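### 3.2 Demonstration collection

All demonstrations were collected by teleoperation on a bimanual station at the Rastogi building. The operator moves two leader arms, and the follower arms on the table copy the joint positions. Reece Dawber and Tassanee Saengthong did most of the operating. Mohit Prajapati recorded the remaining sessions, including all of the ones with the second set of bags. Each operator practiced for two days before any of their recordings were kept.

We considered kinesthetic teaching, in which a person holds the arm and moves it through the task. In an early trial it worked well for rigid objects on the table. With soft goods it was a poor fit. Both arms have to move together when a bag is being held or opened, and one person cannot guide two arms by the wrist and still watch the cloth. The person's hands also show up in the camera views, and those hands will be missing at run time. We dropped the approach after one week and none of that data is used in this paper.

The task family is called Trareo in our logs. It covers handling of small fabric bags and of the things that go into them: bringing a bag upright, steadying it, working its zipper, and moving food-shaped items between containers. Instructions were kept short, one sentence per episode, and were written before the episode started. Operators were free to choose which arm did what. We did not ask for a fixed grasp point, and the two main operators settled on different habits. One tended to hold a bag by its upper corners. The other preferred the handle when it could be reached.

Recordings combine a view of the workspace with close views from the wrists (Figure 3). The views are stored with the joint positions of both arms and the commanded gripper widths.

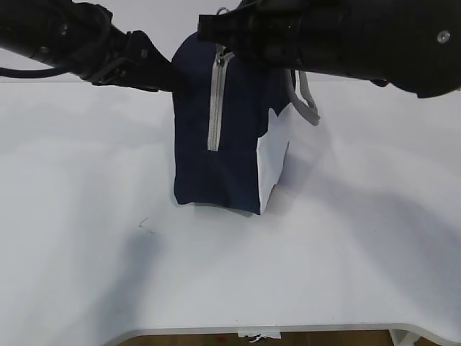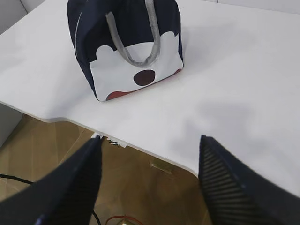
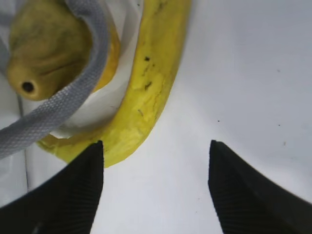
**Figure 3.** Views from the Trareo recordings. First: both arms at the upper part of a navy bag. Second: a lunch bag on the table from a gripper camera. Third: a banana beyond the fingers, also from a gripper camera.

The operators worked mostly from direct sight of the table and used the wrist views on a monitor when a gripper blocked their line of sight. This matters for how the data should be read. A person looking from behind the station can see folds and straps that none of the cameras can see, and may act on them. In a small number of episodes the operator corrected a grasp for a reason that we could not find in any of the recorded views. Recep Işık went through the episodes and flagged the clear cases. They were left in the training set, but we report results with and without them in Section 5.

### 3.3 Filtering and segmentation

We recorded 3335 episodes in total. An episode was removed if the arms stopped on a fault, if a camera stream dropped out, or if the operator marked it as bad at the end. Operators marked an episode by pressing a foot pedal, so they did not have to let go of the leader arms. After this step and a manual check, 1938 episodes remained. Most of the loss came from the first weeks, when the camera software on the recording computer was unstable. The version we call Lokar fixed this, and the share of dropped streams fell sharply once it was installed.

Slow or clumsy episodes were kept as long as they reached the goal. Missed grasps followed by a second try were also kept. In pilot training runs, a policy trained on clean episodes alone would close its gripper next to a strap, lift, and carry on as if it held something. Adding episodes with a retry reduced this error. We then asked operators to record a further set in which they missed the first grasp on purpose, released, and tried again. There are 471 of these in the final count. They are labeled, and the label is not shown to the policy.

Idle time at the start of an episode was trimmed automatically. We cut everything before the first moment at which either arm moved faster than a small threshold. Pauses inside an episode were not cut. Operators often pause just before pulling on fabric, and a policy trained on data without these pauses pulled too early.

Each episode was then divided into segments by hand, using a labeling tool from Arkora. The segment names are approach, contact, hold, pull, release and retreat. Two people labeled each episode. When their boundaries differed by more than 9 frames, Vivek Prajapati looked at the episode and set the final boundary. Disagreement was highest between contact and hold. With cloth there is often no clear point at which a touch becomes a grip, and we do not think a stricter written rule would have helped much.

### 3.4 Operator differences

The two main operators differ in speed and in how much they use both arms at once. Dawber's episodes are shorter, with more simultaneous motion. Saengthong's are longer and tend to finish one arm's movement before starting the other. A policy trained on both sets without an operator label sometimes switched between the two styles in the middle of a task, most often during hold. We tested a one-bit operator input to address this, and the results are given in Section 5.2. At run time the bit is fixed to the slower style.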